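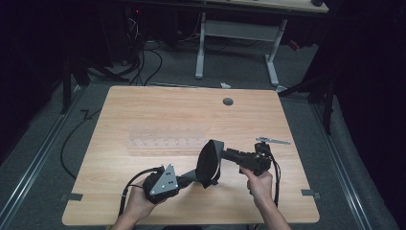 Skesham Town Football Club: Player Pathway Programme
Progress report to the Urban Foundation, second period

1. Purpose of the report

The report covers the second period of the grant awarded to Skesham Town Football Club for its Player Pathway Programme. It sets out the work carried out between February and September, the spending against each heading, and the matters on which the club would welcome the Foundation's guidance. It should be read with the first report, which dealt with the appointment of staff and the opening of the programme.

2. Position at the end of the period

There are 68 players registered on the programme, in four age groups from under-13 to under-19. The target in the grant agreement was 60 by this date. Recruitment has been strongest at under-15 level, where the club has had to open a waiting list. The under-19 group remains smaller than planned, and two friendly matches in March were played with squads made up from the age group below.

Training takes place on three evenings a week at the Dokera Road ground, with a further session on Saturday mornings during term time. The lower pitch was out of use for most of February because of standing water. Sessions in that month were moved to the school hall at Flakov Lane and shortened to one hour.

3. Loans and placements

The loan scheme is the part of the programme in which the Foundation expressed most interest. Seven players from the under-19 group spent part of the season with clubs in the county leagues. Five completed the agreed term. One returned early with an ankle injury and has since resumed full training. One was recalled in April at the request of the first-team manager, who was short of cover at left back, and he made four appearances before the end of the season.

Each loan was made under a written agreement covering travel costs, playing time and schooling. Receiving clubs were asked to supply a short report every month. The reports were of uneven quality. Two clubs sent full notes on each match, while another supplied a single letter after the loan had ended. For the coming season the agreement will include a standard form, and the club will meet the receiving coach in person at the midpoint of each loan.

No loan has so far led to a permanent transfer, and none was forecast for this period.

4. Staffing

Danica Brabec continues as Head of Player Development. Hedvika Slanina joined in May as Education and Welfare Officer, filling the post that had been vacant since the start of the grant. Her first task was to agree study plans with the parents and schools of all players aged 16 and over, and 29 plans are now in place. The remainder will be settled once autumn timetables are known.

All coaching staff hold current safeguarding certificates. One assistant coach left in June to take up full-time work elsewhere, and the vacancy is being advertised.

5. Spending

Spending on salaries was below budget owing to the late start in the welfare post. Travel was over budget by £1,879, chiefly as a result of two loans to clubs further away than had been allowed for. The club asks the Foundation to approve a transfer from the salaries heading to cover this amount. Equipment and pitch hire were within budget. A full statement is supplied separately.

6. Difficulties

Attendance at the Saturday session fell during the examination period and did not fully recover before the summer break. Families living outside the town report that the early bus no longer runs, and several players now depend on lifts. The club has asked the operator whether the service will return and awaits a reply.

The planned match exchange with a partner academy did not go ahead. A new date is under discussion.

7. Work planned for the next period

Trials for the under-13 and under-19 groups will be held at Dokera Road in October. The revised loan agreement will be in use before the January transfer window opens. Drainage work on the lower pitch is due to begin as soon as the contractor confirms a start date, and the cost will be met in full by the club.

The Foundation's monitoring visit has been provisionally arranged for a Monday evening, when all four age groups train. Ms Brabec and Ms Slanina will both be present.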